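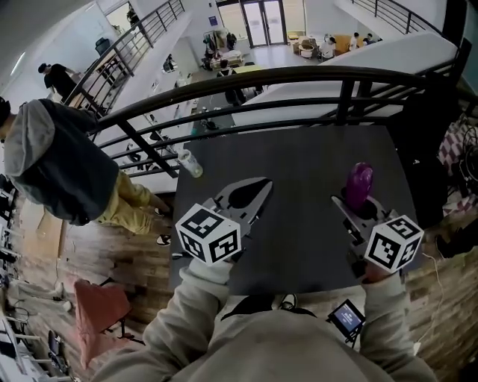
Verkero House Users' Group
Minutes of the meeting held on 2024-12-12 in the Wihongi Room

Present: eight members, plus the building manager. Apologies were received from two members.

1. Minutes of the last meeting
Agreed as a correct record. The word "stairs" in item 4 should have read "stairwell".

2. Matters arising
The lift has been serviced. The notice about bicycles in the lobby is up, although two bicycles were still there this morning. The missing key to the meter cupboard has not been found and a new one will be cut.

3. Upper level tables
Members discussed the use of the dark grey tables along the balcony railing. They are popular with people who want to work standing up, and the group wishes to keep them. The worry is small items going over or under the railing on to the lower level. One member reported a pen and a set of keys landing near the reception desk in August. There were no injuries.

The manager had obtained two prices for a clear panel to be fixed along the inside of the railing. Wernier quoted 2000 for the full length, fitting included. Jilier quoted 400 for a low lip along the back edge of the tables only. Some members felt the lip would do little for a bottle standing close to the rail. Others thought the panel would spoil the view down and would need cleaning every week. It was agreed to try the lip first and look at the matter again in spring.

In the meantime:
Drinks on the upper level are to have lids and be kept away from the railing side.
Bags are to go under the tables, clear of the walkway.
Nothing is to be hung over the railing, including coats.

Action: manager to place the order with Jilier and put up a notice.

4. Wooden floor, upper level
The floor beside the tables is showing wear. Sanding and sealing would close the upper level for 72 hours. Members asked for this to be done over the holiday. The manager will check whether the contractor is free.

5. Noise
Two complaints had come from the lower level about voices carrying from above. It was noted that the space is open and some sound must be expected. Phone calls should be taken in the side rooms.

6. Money
The balance of the small repairs fund is 239. The lip cannot be paid for from this and will be charged to the general account.

7. Any other business
The kitchen tap on the lower level drips. A request for more coat hooks was carried over to the next meeting.

The meeting closed at 5.40 pm. Date of next meeting to be sent round by email.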